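Kitchen Storage, Session 6: Lids, Clips and Leftovers
Handout to go with Marcelle Brunet's evening class, September 2018

Right, carrying on from the cupboard clear-out last week. I promised we'd get on to containers, and I know several of you have been dreading it (Gaspard, I haven't forgotten your bottom drawer!).

My own rule is dull but it works for me: if it hasn't got a lid, it doesn't go back in the cupboard. When I did mine over the summer I had 13 tubs and 6 lids that fitted, which was a bit embarrassing for someone who teaches this. Do yours before next time and write the numbers down, we'll compare.

Now, glass or plastic? I've come round to glass bowls with plastic clip-on lids for nearly everything in the fridge. You can see what's inside without opening it, and tomato sauce doesn't leave that orange stain. They're heavier, mind, and I wouldn't put them on a high shelf. 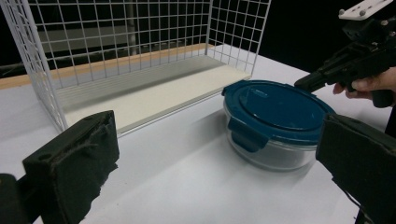

Clips want a bit of care. Do them up in opposite pairs, the way you'd tighten a wheel, and don't force one that won't go down – usually the lid is sitting crooked or there's a grain of rice stuck in the seal. Undo all of them before you lift. I've snapped a tab being impatient, and a lid with a missing tab is only good for dry things after that.

Round or square comes up every year. Square ones waste less shelf, no argument there, but round ones are so much easier to scrape out and I reach for mine far more often. Have a few of each if you've got the room.

For next week:
Match up your lids and bring me the orphans.
Pull out the rubber seals, if yours come out, and wash them separately.
Read the Ogbonna sheet on fridge shelves, first side only.

Gaspard Vasseur has offered to bring his label maker, so bring a jar or two if you'd like a go!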